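Budgeting for a bin-picking cell: questions for the automation planner at Anemer

Anemer repacks mixed returns for mail-order sellers. Its automation planner has spent the past two budget cycles putting together a purchase plan for robotic bin picking, with a test bench first and production cells after it. The planner agreed to go through the plan line by line on condition that prices stay out of print. The conversation took place in July in the company's test room.

Starting with the arm

Most first-time buyers begin with the arm, and the planner considers this a reasonable place to begin and a poor place to stop. "The arm is the line item that everyone can picture. It gets a quote, the quote goes into the spreadsheet, and then somebody asks why the total is so much bigger than the quote."

In Anemer's plan the arm accounts for less than half of the spending on the first cell. The rest goes to the gripper, sensing, the stand, cabling, safety equipment, integration hours and spare parts. Integration hours are the largest of these. The planner budgets them as a separate line with its own approval, and does not let a supplier fold them into the hardware price.

"If the hours are hidden inside the hardware, you can't tell what the second cell should cost. The second cell should need fewer hours. If it doesn't, I want to see that."

Payload and reach were settled early. The heaviest single item in the returns stream is light by industrial standards, so payload was sized to the gripper plus the item plus a margin for a heavier gripper later. Reach was harder. The arm has to get to all four corners of a bin with the wrist tilted, and a catalog reach figure says little about that.

"Ask for the reach at the angle you will use. We drew the bin, drew the wrist, and discarded two arms from the list in one afternoon."

Bins and test items

The bench budget includes a line for bins and test items, which the planner describes as the smallest line and the one most often cut by reviewers. Anemer keeps a stock of 102 test items. They were chosen by surface and shape, with sales volume given no weight. Clear packaging has its own category, as do glossy wrap and small hard parts that can end up against a wall.

"A matte cardboard box in the middle of a bin tells you the robot is plugged in. Clear plastic on a gray floor tells you whether you have bought the right sensor."

The sensor line was revised upward after the first round of bench work. Steinbach, the supplier of the original depth unit, offered an exchange against a later model, and Anemer paid the difference. The planner now writes a sensor exchange clause into every request for quotation, valid until the end of acceptance testing.

Bins are bought used where possible. Scuffed walls and worn floors are what the cell will see in service, and new bins make the depth readings look better than they will be after a year. Sloping sides are specified for the bench because the production bins have them, and a gripper that works over a flat floor can still collide with a slope when it goes after an item near the edge. 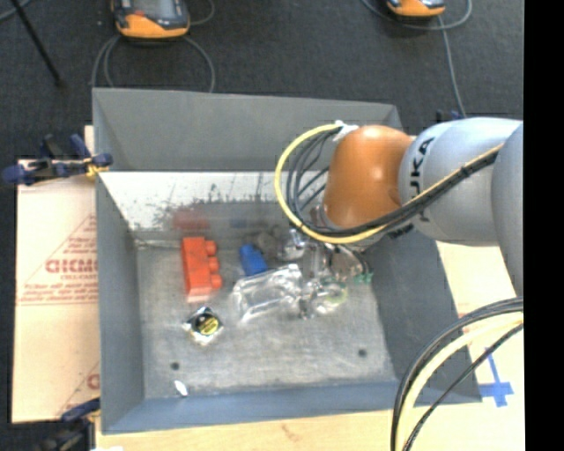

Cables, clamps and other small lines

The planner keeps a separate sheet for what the finance department calls sundries. It covers cable jackets, wraps, brackets, clamps, tape, board for covering work surfaces, and replacement fingers. On the bench, clamps are accepted as a way of holding a bin, and the loops of cable outside the arm are accepted too. Neither is accepted in a production quote.

"Outside cabling is fine when you change the gripper often. You need slack at the wrist and you need to get at it. For production I ask for a dress pack, priced, with a stated service interval, and I ask what it costs to replace one cable in it. Some suppliers can answer that. Some quote a whole new set."

Cable wear is treated as a consumable. The plan allows for one full replacement of the gripper cabling in each year of bench use. Fingers and suction parts are stocked on site, and the reorder level is set by delivery time. One overseas part takes 30 working days to arrive, so two are kept on the shelf.

Comparing quotes

Three suppliers answered the last request: Steinbach, Breluvska and Colteo. The planner did not rank them for this article, but described how the comparison was made. Each supplier received the same list of 17 acceptance conditions and had to mark each one as included, optional at a stated price, or excluded. Answers in free text were sent back.

"Free text is where the money goes. 'Standard integration support' can be two days or two weeks. I need a number of hours and a rate after those hours run out."

The acceptance test itself is a run of 1,001 pick attempts on mixed bins. Asked about the odd figure, the planner said that the first attempt is a dry run and is not scored. Failures are sorted by cause: nothing detected, detected but not grasped, grasped and dropped, two items taken together. Only the last two have a fixed limit in the contract. The first two depend heavily on what the buyer puts in the bin, and a supplier asked to guarantee them will either add a large margin to the price or narrow the list of permitted items.

Breluvska asked to see the test items before quoting, and Anemer shipped a set. The planner recommends offering this to all bidders and budgeting for the freight.

Timing and the second cell

The plan spreads spending across two budget years. The bench, the first set of grippers and the sensor fall in year one. The first production cell falls in year two, with the guarding and floor work ordered ahead of the arm, as these have had the longest lead times on earlier projects at the site.

The second cell is listed without a date. Its release depends on two figures from the first: hours of unplanned stops per month, and technician time spent on gripper changes. The planner declined to give the thresholds.

"I would write them down before the first cell arrives. After it arrives, people are attached to it, and the thresholds move."

Training is budgeted per shift and repeated each year. The planner has also reserved money for a second teach pendant, which was struck from the first draft and put back after a week in which the only one was out for repair. Software maintenance is entered as a yearly cost from the date of delivery, even where the supplier includes the first year, so that the renewal does not show up as an increase.

The current version of the plan goes to review with the sensor line still open, pending a revised price from Steinbach.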